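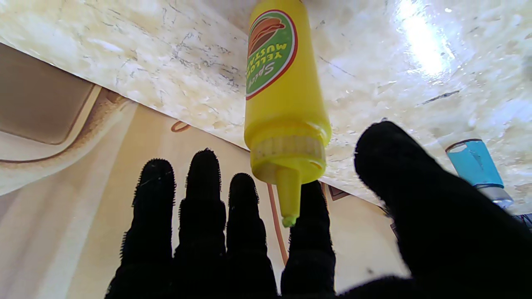
**Ticket 949: label printer skips every other label**
Site: Flollari, Brulside store, back counter
Status: open, waiting on parts
Priority: was low, now high

**Reported**

Printer feeds fine but every second label comes out blank. Started after the last roll change. Staff say they turned it off and on, no change. Prices for the condiment shelf all need redoing before Sunday so they want it fixed today.

**First look, 8:40 am**

- Got on remotely. Clumero app shows printer online, no errors.
- Sent test page. One good, one blank, one good, one blank.
- Queue had 31 jobs stuck in it, all the same price sheet. Cleared.
- Sent again. Same thing.

Not the queue then. Still worth clearing, somebody had been hitting Print over and over.

**9:15**

Checked label size in Clumero. Set to the tall shelf label. Asked store to read me the size off the roll wrapper, and they have the short ones loaded. So the software thinks one label is as long as two. Would explain the blanks.

Changed size to short. Ran auto-calibrate. Printer pushed out a long strip of blanks and stopped with a red light.

Red light = can't find the gap. Had them open the lid, wipe the sensor with a dry cloth, close it, hold Feed until it blinks twice. Red light again.

**9:50**

Asked for a closer look at the sensor. It slides on a little rail, and it was shoved all the way left. For these rolls it has to sit in the middle, on the arrow. Probably got knocked during the roll change. Moved to the arrow, calibrated, green light.

Test page: 10 labels, all good. Told the store to go ahead.

**11:20, reopened**

Store called back. Labels print but text is drifting down, by the end of a batch the price is half off the bottom edge. Short batches look ok, long ones don't.

Tried:
- speed down to the slowest setting: drifts less, still drifts
- darkness: no difference, put back
- different roll from same box: same
- reinstalled driver: same, and it reset the label size to tall so had to fix that agian

Roller is my guess. Store says it feels shiny and slick. They cleaned it with an alcohol wipe and let it dry. Batch of 90 after that: first half fine, then starts creeping. So better but not fixed.

**Workaround for now**

1. Print in batches of 10, no more.
2. Press Feed once between batches so it finds the gap again.
3. Leave speed on slowest.
4. Don't touch the size setting in Clumero. If it says tall, call us.

Slow but they can get the shelf done.

**Parts**

Ordered roller from Price. They said up to 10 days, asked for faster, no answer yet. Store can swap it themselves, two clips, no tools. Will send the steps with the part.

**To do**

- [x] clear queue
- [x] label size
- [x] sensor position
- [ ] new roller
- [ ] lock the size setting so staff logins cant change it
- [ ] ask if the other counter has the same printer, check sensor there to
- [ ] call store Sunday morning, see if shelf labels are done

Leaving open until the roller is in and a full batch of 90 prints straight.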